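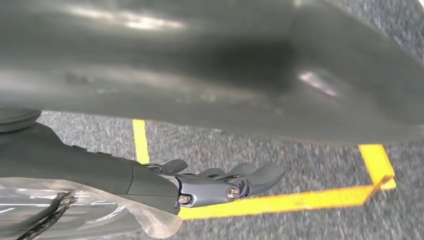 Print | E-mail

Ticket 3109 – Right hand stalls during teleoperated demonstration
Product: Tirnari teleoperation kit
Site: Brastmont
Opened: 30 Mar 2023
Status: Open, workaround in place

Problem as reported

While recording demonstrations by remote control, the right hand stops following the operator's glove. The arm keeps tracking. The fingers hold their last commanded position for up to 2 seconds, then jump to catch up. Episodes recorded through a stall are no good for training, as the glove stream and the joint stream no longer agree.

Software is Urer recorder, default profile. No errors on the operator display. The arm controller log shows one line per stall:

hand_bus: rx timeout, holding last setpoint

Steps taken

1. Restarted recorder and hand driver. No change.
2. Recalibrated the glove, flat hand then fist. Calibration passed. Stall came back in the next episode.
3. Swapped the glove for the spare. No change. Glove ruled out.
4. Replayed a saved episode with the glove unplugged. Stalls still occur, so the fault is downstream of the operator station.
5. Held the forearm still and moved only the fingers for 2000 frames. No stalls.
6. Repeated with slow wrist rotation. 7 stalls, all near the end of travel.

Steps 5 and 6 point to the cable or its connector – the timeout follows wrist angle, with finger load making no difference.
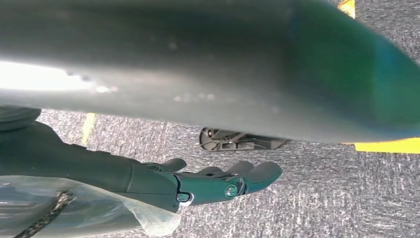 Can the episodes already recorded be repaired by interpolating the finger joints across the stall?

Interpolation gives a smooth curve, but it does not give the positions the fingers held. The policy would be trained on hand states that never happened. Discard the episode if a stall falls within a grasp or release. If it falls in free motion, trim to the last good frame before the stall and mark the episode as partial.

Workaround

Limit wrist rotation in the operator profile to the middle of its range. Set stall_abort to true so the recorder ends the episode at the first timeout. Start each episode from the taught home pose; do not resume a stopped one.

Reseat the hand connector with the arm powered down. Leave enough slack for full rotation before fixing the cable again.

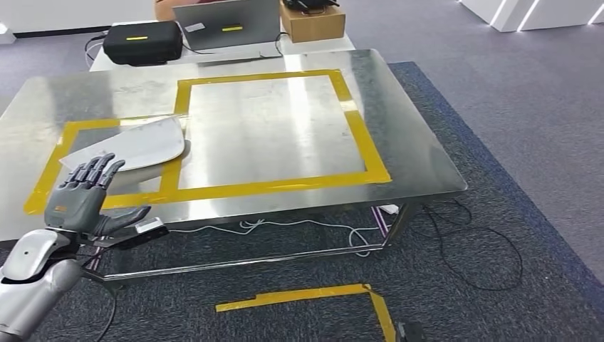
After reseating, run the slow rotation test again in both directions and attach the controller log to this ticket. If the timeouts persist, the cable set goes back to Halim for exchange. Quote the ticket number on the return form. A replacement needs a new hand calibration before any demonstrations are recorded – the old offsets are stored per cable set and will not load.

Pending: rotation test log from site.

Print | E-mail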